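Grevano Movie Night Projector – hire or buy

Home / Screens and sound / Projectors 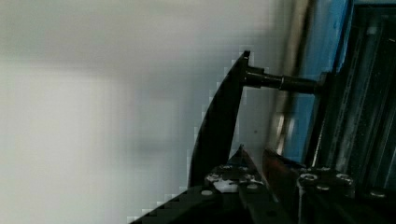
Back in stock after the June run sold out. Same projector, new remote, slightly longer power cord. If you've already got the older one there's no need to upgrade, picture is the same.

Who it's for: people who watch a lot of films at home and don't want a telly the size of a garage door. Throws up to 100 inches on a plain white wall. Bit bigger if you push it but the corners go soft and subtitles get hard to read. We'd stay at 100 or under.

Price
$525 to buy, pickup or post
Hire by the weekend, ring for rates, deposit applies

In the box
Projector
Remote (batteries included this time)
Power cord
HDMI cable
Lens cap on a string
Carry bag, grey

Not in the box: screen, speakers, streaming stick. Built-in speaker is fine for a comedy in a small lounge room. Anything with explosions or mumbling, plug in your own. The Warrier soundbar works well with it and we usually have a couple out the back.

Colour and picture
Three modes – Cinema, Bright and Night. Leave it on Cinema. Bright is for afternoons with the curtains shut and makes everyone look sunburnt. Night is dimmer and warmer, good for old black and white stuff. Motion smoothing is OFF out of the box, as it should be. If someone has turned it on its under Picture, then Extras.

Set-up
Put it on a shelf or coffee table, square to the wall. Focus ring is on top. Keystone adjusts itself but it's a bit keen, so have a go by hand if the picture looks like a trapezoid. Let the fan run down before you pull the plug.

Warranty is 2 years on the projector, cables not covered. Hire units get cleaned and checked between bookings.

What buyers said

"Did the whole Usteo box set over five nights, no hiccups. Fan is louder than I'd like in the quiet bits." – Nadja Gruber

"Good blacks for the money. Menu is a dog's breakfast." – Sajib Fakir

"Bought it for the backyard. You really do have to wait til its properly dark." – Stella Nyanda

Questions we get

Does it do 4K? Takes a 4K signal, shows it at 1080p. Discs look lovely regardless.

Ceiling mount? Yes, standard thread underneath. The Fanimell bracket fits, sold seperately.

Can I hire two? Usually, not over long weekends.

Returns within 5 days if unopened. Opened ones, talk to Pirmin at the counter.

Page updated Monday, November 13, 2023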